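How Does a Park Get Made?

By Corina Surdu

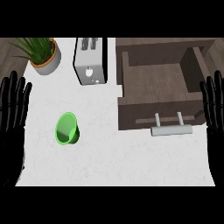
Have you ever run across a big park and wondered who decided where the hill goes? I have, and now it's my job, so I get to wonder about it all day long! I'm a landscape architect, which means I draw outdoor places before they get built: the paths, the ponds, the spots where you sit down and eat your sandwich. Stone is one of my favorite parts of the job. Think of a white marble countertop with faint gray veins wandering across it, like pencil lines somebody tried to rub out. Marble can go in a park too, but I have to think about different things there, like rain, frost, muddy boots and skateboards.

I'm going to tell you about a park called Trolley. It got its name from the old streetcar yard that used to be there. When I first visited, it was a big flat rectangle of cracked pavement with weeds poking through and a very grumpy goose living in one corner.

Step one: go and look

Before I draw anything, I walk. I walk in the morning and again at dinner time, and I go when it's raining, too (that's the best time to find out where the puddles are). I write down where the wind blows hard and where the sun lands. At Trolley I noticed a line of flattened grass going from the bus stop straight to the library. People had made their own shortcut! We call that a desire line. If lots of feet want to go one way, it's smart to put a path there.

Step two: ask people

Next we asked the neighbors what they wanted. We got 408 cards back, and I read every one. Kids asked for a slide, a bigger slide, and a slide that goes into a pizza shop. Grown-ups wanted shade and bathrooms. One person wrote only the word "frogs."

You can't fit everything into one park, so some ideas have to share. The slide went on the side of a hill, and the top of that hill is a lookout. The frogs got a rain garden, and I'll come back to that in a minute.

Step three: draw it, then draw it again

I make my first drawings with a fat marker on thin paper. Then I lay another sheet on top and fix what I didn't like. After that comes the computer, and after that comes a model made of cardboard. Mine had 4 tiny hills to start with. We ended up with 2, because the others blocked the view of the river, and everybody wanted to see the river.

My friend Mairéad Lynch is an engineer, and she checks that my ideas will work. Would the hill slide down in a storm? Can a fire truck get in? Can someone in a wheelchair reach the lookout without getting worn out? She sent my ramp back to me because it was too steep. I grumbled, and then I drew a longer one that curves back and forth, and I like it much better than the old one.

Step four: dig!

This is the loud bit. Big machines broke up the pavement and took it away, and trucks brought in new soil. Soil matters more than you'd think – tree roots need air as well as water, so you can't squash the ground down hard where the trees will go.

We planted in the fall, when the weather is cooler and young trees don't get so thirsty. If you count every tree, bush and grass clump, we planted 1,453 of them. They looked so small! A new park always looks a bit bare, and you have to be patient with it.

So what's a rain garden?

It's a low dip in the ground filled with plants that don't mind wet feet. When it storms, water runs off the paths and into the dip. The plants slow it down, and it soaks into the soil a little at a time. That keeps the street drains from filling up too fast. In August the dip is usually dry and you can see the stones at the bottom. And yes, the frogs found it. I heard the first one the spring after we opened, and I called Mairéad so she could listen over the phone.

Try it yourself

Pick a place you know well, like your schoolyard. Draw it from above, the way a bird would see it. Mark the sunny parts in yellow and the windy parts in blue. Watch where people walk and draw their lines in red. Then put one new thing on your map. Where would it go, and who would use it?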